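Workshop tips: trying out hand-held grippers

These notes come from the bench at Mulcahy, where we have been comparing two hand-held grippers, the Jular and the Kaninmont. They should be useful to anyone choosing between tools of this sort.

Use the same objects for both
Pick a small set of household things and keep them in a box. Ours has a sponge, a teaspoon, a tube of toothpaste, a matchbox and a glass jar with its lid on. Don't swap anything halfway through. A full tube and a half-used one behave like different objects, so put a bit of tape on the one you started with.

Mark the table
Pencil a short line where each object goes. Nabila Berrada did the first set without marks and had to repeat it on the Monday.

How many tries
We do 60 grasps per object. With 38 we were still seeing the order of the two grippers change from one day to the next. Write down drops and slips separately – a slip that ends in a good lift is still worth knowing about.

Pads
Look at the pads before every session and run a fingertip along the edges. The top corners go first. Worn pads will still hold a jar but may let a spoon turn. If one pad is bad, change the pair. Wipe them with a damp cloth and leave them to dry before you start. Washing-up liquid leaves a film unless you rinse it well.

Screws and joints
Check the finger screws by hand at the start and again after lunch. If a finger rocks sideways, look at the bushings in the linkage before blaming the screws. The Kaninmont needs a smaller hex key than the Jular, so keep both keys in the object box.

Soft packaging
Tubes are harder than they look. Come down with the fingers open and level, one each side, and stop before you touch. Then close slowly. Grip across the width, well below the crimp, where there is enough body to hold.

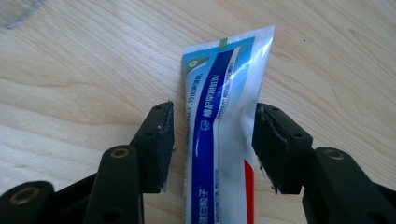

Fingers open either side of the toothpaste tube, not touching it.

Light
Shiny packaging throws glare back at the camera. Move the lamp to one side, or turn the object a little and note that you did. We fix the lamp at 4000 K and draw the blind.

Keeping records
One sheet per gripper, one line per try. We used the Vunness logging sheet and added a column for pad changes. Fill it in as you go.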